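Two-arm folding cell: right gripper cable keeps giving up. Rerouting advice?

Workshop Floor > Cells, Cobots and Grippers > Maintenance

bromem_bench
Posted Monday, 07:42

Morning all. I look after a two-arm folding cell at our place in Bromemstead, shirts mostly, and I'm on my third gripper cable on the right arm since May. The left arm has never had a fault. Same gripper, same cable, same supplier (Mahlangu, the braided ones), so I'm fairly sure it's something I'm doing.

Symptoms are always the same. Runs fine for weeks, then the gripper drops off the bus for a moment when the wrist is turned right over, comes back, drops off again. By the end of the shift it won't come back at all. Swap the cable and it's happy.

Last one managed 300 hours. The data sheet says 3000 if you respect the bend radius, which I thought I was. What am I missing?

flexure_fan
Posted Monday, 08:15

Where does it fail? If you slit the jacket open at the dead end you'll see straight away whether it's bending or twisting. Bending breaks the strands in one neat place. Twisting makes the whole bundle go corkscrew over a hand's length or so.

bromem_bench
Posted Monday, 08:31

Just cut the last one up on the bench. Corkscrew! Lovely little spiral, starting just behind the connector. I'd been staring at bend radius all this time.

oldcrimper
Posted Monday, 09:04

Twist, then. You've clamped it too close to the wrist. The cable needs a decent free length between the last fixed point and the gripper so the turn gets shared out. I'd want 30 cm at least on an arm that size.

And before anybody says it, no, cable ties pulled tight don't count as a clamp. They count as a knife.

nightshift_nell
Posted Monday, 09:20

I'll disagree with oldcrimper a bit. Free length is fine until it's so free that it catches on something. We had a cell at Flircombe with great dangly loops all over it and the cable would snag on the bench edge about once a month and rip the connector clean out. I'd sooner have it short and change it on a schedule. Every 66 shifts, spare in the drawer, ten minutes' work, nobody gets upset.

oldcrimper
Posted Monday, 09:33

Ten minutes plus teaching the thing where its fingers are again. Changing a part on a schedule when you know why it's breaking seems daft to me, sorry.

nightshift_nell
Posted Monday, 09:41

You don't need to reteach for a cable! Only if you take the gripper off the flange. If the connector's on the side you leave the gripper where it is.

bromem_bench
Posted Monday, 10:02

Nell's right on that one for ours, the connector's reachable with the gripper on. I do check the pick points afterwards all the same, on one folded shirt, slow speed, hand on the stop.

I've got the arms parked now and I've put the right-hand cable on a long free run while I think.

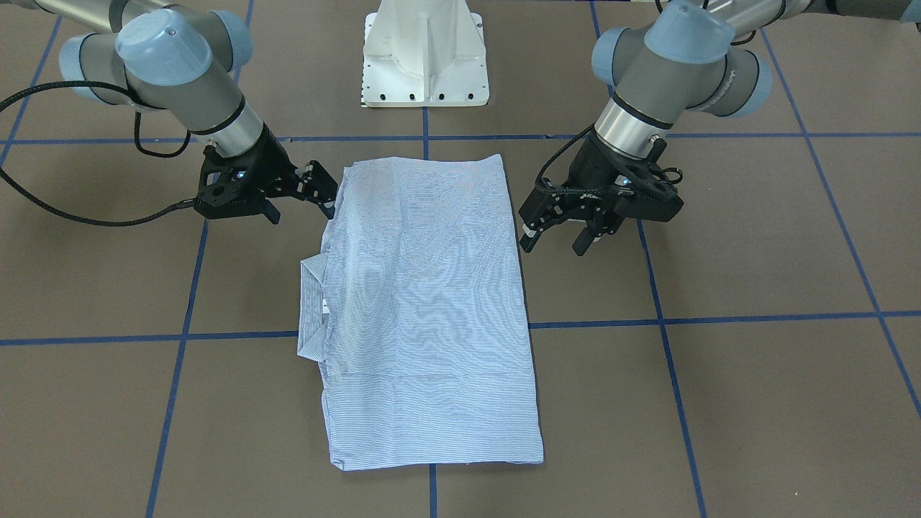

My worry with the long run is the sweep. It goes out across the floor in one big curve to the left before it loops back up to the arm, and I can just see it dragging over the tape or getting under a sleeve. There's a shorter loop between the wrist and the upper link as well, and I don't mind that one, it hangs clear. On the left arm the cable goes down from the wrist along the side of the gripper, very tidy, and that's the arm that never breaks. So is tidy good or bad? I'm confused now.

flexure_fan
Posted Monday, 10:26

Depends how far each wrist turns. Do both arms do the same moves?

bromem_bench
Posted Monday, 10:34

Ah. No. The right one does the collar flip, so it goes nearly all the way round and back on every shirt. The left one mostly just holds and pulls.

flexure_fan
Posted Monday, 10:36

Well there you go then :)

oldcrimper
Posted Monday, 10:50

Keep the length but get it off the floor. Spring retractor on the upper link, light as you can find, so it takes up the slack when the arm comes home. Prilline do a little one with a swivel eye that I've used a few times. Soft strap at the eye, loose enough to slide a finger under.

nightshift_nell
Posted Monday, 11:12

Retractor I can live with. Too strong a spring and you're pulling on the connector all day, mind. And still keep a spare in the drawer.

bromem_bench
Posted Monday, 11:29

Retractor ordered, spare already in the drawer. I'm also going to see whether the collar flip can unwind the other way on alternate shirts — the program might let me, might not. Will report back when it's got some hours on it.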